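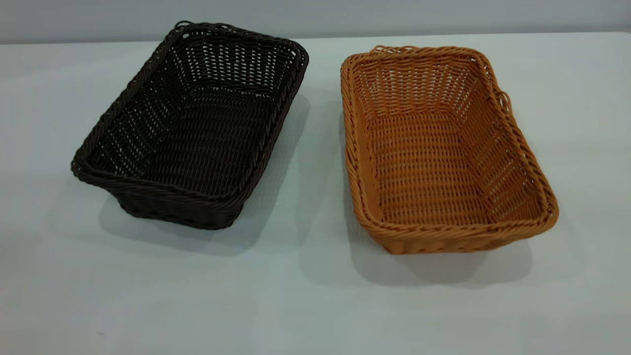
Maricruz Manríquez asked whether the post could wait until the equipment was bought, and was told no: the person appointed has to be in place before any order is signed, as the last two grippers were chosen without anyone on site to check the payload figures against our own goods.

Equipment Planning Officer (automation), Cesmont
Fixed term, full time, based at the Plalisby site

Cesmont packs and ships homeware for small retailers. We are planning the purchase of handling equipment for the Ventura line and need one person to write the specification, hold the budget and run the supplier trials. The post reports to Mathias Thaler.

The work

You will draw up a costed plan within 90 days of starting. It must cover purchase, guarding, spares, installation, training and service for the first 3 years. Leasing is to be priced alongside outright purchase – the finance team will not accept a plan with only one of the two.

You will obtain quotations from at least 2 suppliers on identical terms. Dronesent has already been sent the outline requirement and should be treated no differently from the others.

You will prepare the test set of goods. It should be drawn from current stock and agreed with Duangjai Pongsiri in the warehouse before trials begin.
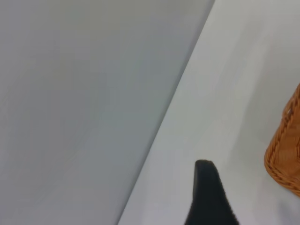 Trial time is the largest uncertain item in the budget. Suppliers usually quote a cycle time for a rigid box of known size, and that figure is of little use to us. Goods with an open weave and a braided rim, such as the orange-brown basket, need their own line in the trial sheet, with grip width, approach angle and any marking of the strands entered separately. Allow some 30 hours of trials per supplier, and state in the plan what happens to the price if more are needed.

What we need from you

Experience of buying or specifying production equipment. A working knowledge of end effectors and machine guarding. Ability to keep a cost sheet that another person can follow. Programming is not required, though you should be able to read a supplier's integration schedule and query it.

The contract runs until the end of July, with extension possible if installation falls later.

How to apply

Send a CV and one page on an equipment purchase you have planned, including what it cost against the first estimate. Address both to Teodoro Magaña at the Plalisby office. Applications close on 13 November 2023.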